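I'd been told to bring gloves. Xiomara Benavides had said it twice on the phone, and I still turned up at the boathouse without any, so the first thing she ever handed me was a pair of her own, stiff as cardboard and smelling of varnish.

She builds and repairs wooden racing shells on the lake at Orkovholm, and she has been doing it long enough that half the club boats there have passed through her hands. I'm Uzma Bhutto, I row badly in the number two seat, and I wanted to know how she got started (and whether I could stop breaking things).
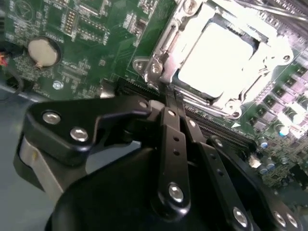
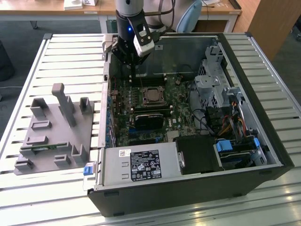 ## "I wanted to be in the boat"

It began with a crash, she told me, pouring coffee from a thermos with a dent in it. She was a teenager in the junior four, bow seat, and they ran straight into a mooring post in the mist.

"Everybody else went home and cried," she said. "I went home and cried too, but then I came back the next morning to see how they were going to fix it."

The man fixing it was old Bangash, who ran the workshop then and didn't care for visitors. He let her sweep. After a few weeks he let her sand, and by August she was steaming ribs. "He never said I was any good. He just stopped checking my work."

She did race, though, and I had to drag this out of her. There were 18 regattas in her best two seasons, most of them in a single called Vindus that she still keeps on the top rack. I asked if I could touch it and she thought about it for quite a while before she said yes!

## Thin skin

What surprised me most was how little there is to a shell. She had one upside down on trestles, a cedar hull built in '83, and when she held a lamp inside it the whole side glowed orange.

"People are scared of these, and they should be – a bit," she said. "You put your foot in the wrong place and it goes through. Then you come and see me, and you look at the floor while you tell me."

I looked at the floor. I'd put my heel through the Zenari in the spring, and of course she remembered. She charged the club $600 for that one and tells me it was a bargain.

Patching is slow work. She cuts the damage back to sound wood, tapers the edges, and glues in a new piece with the grain running the same way. Then comes the sanding, which she does by hand with the radio off, so she can hear when the paper reaches the old varnish.

## Still on the water

Does she miss racing? "I miss the last bit before the start, when it goes quiet. I don't miss the other part, where your legs are on fire."

She goes out most mornings before six, alone, and doesn't take a watch. I asked what she thinks about out there and she laughed at me. "My hands, mostly. Whether they're level."

Then she made me sit on the rowing machine in the corner and told me my hands weren't – the left one comes in too high, and has done for years apparently. I've been working on it all week. I still have her gloves.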